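Chapter 7

Waiting, Deciding, and Trying Again: The Task Layer

In this chapter you will learn to
write a pick-and-place task as a set of named states
tell a guard apart from an action, and keep each in its own place
choose sensible limits for force and time
plan for the grasp that fails

If you have come this far with us, you already own a good many pieces. You have a camera node that reports where an object is, a planner that finds a path to it, and a controller that follows the path without shaking the table. You may well have spent an evening or two (I certainly did, when I was learning) wiring those pieces together in one long script, running it from top to bottom, and feeling very pleased when the arm picked something up the first time. Then you ran it again and the object had rolled a little to one side, and the script marched on and carefully delivered nothing at all to the other end of the bench.

That script is where we begin, and please don't throw yours away! We are going to take it apart and keep nearly every line. What it lacks is any way of asking itself how things are going. It says "close the fingers" and then, straight after, "lift," and between those two lines there is a whole world of things that might have happened.

My friend Loan Diệp, who wrote the first task layer we used in our teaching lab at Rosstead, likes to begin on paper. She draws a circle for each thing the robot might be busy doing: looking, approaching, lowering, gripping, lifting, carrying, releasing. Then she draws arrows between the circles and writes on each arrow the one thing that must be true before the robot may follow it. Those notes are the guards, and you will spend far more of this chapter on them than on the circles. Her first drawing had a single arrow leaving "gripping." The version in use today has four, and one of them leads all the way back to "looking."

Take the lowering state as our first worked case. The planner has brought the gripper over an open box, and the fingers must now go down past the walls and on either side of a toy. The camera's view of the toy may be blocked by the gripper itself at this point, so the task layer has to lean on other evidence: the height of the tool, the reading from the force-torque sensor at the wrist, and the clock.

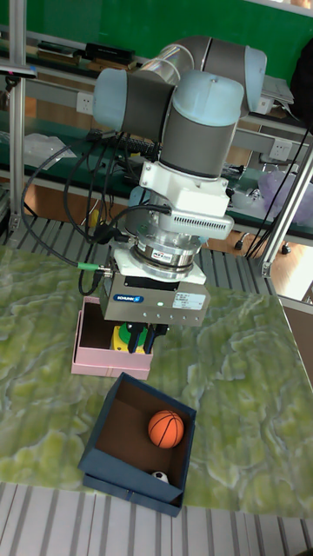 Suppose we allow the lowering state 4,000 milliseconds. If the tool reaches its target height in that time and the upward force stays under our limit, the guard on the arrow to "gripping" is true and off we go. If the force climbs past the limit first, we have touched something we did not mean to touch, perhaps the rim of the box or the top of the toy, and we take the arrow marked "contact," which raises the tool 50 millimeters and asks the camera for a fresh look. If the time simply runs out, we stop and say so in the log. Three ways out of one small state may seem like a lot of fuss, but each one is only a few lines of code, and you will be grateful for them the first time a box gets nudged.

Notice, too, that the force reading should be zeroed while the gripper is hanging free and still, before lowering begins. Brayden Vachon once zeroed it on entering the gripping state, with the fingers already pressing on the box, and we all puzzled over his logs for the better part of a December afternoon.

7.1 States, guards, and actions

A state is a name for what the robot is doing now. A guard is a question with a yes or no answer, and asking it must never move anything. An action is what the robot does on entering, staying in, or leaving a state. Open your script from Chapter 6 and mark every line with S, G, or A. Some lines will want two letters, and those are the ones we split first.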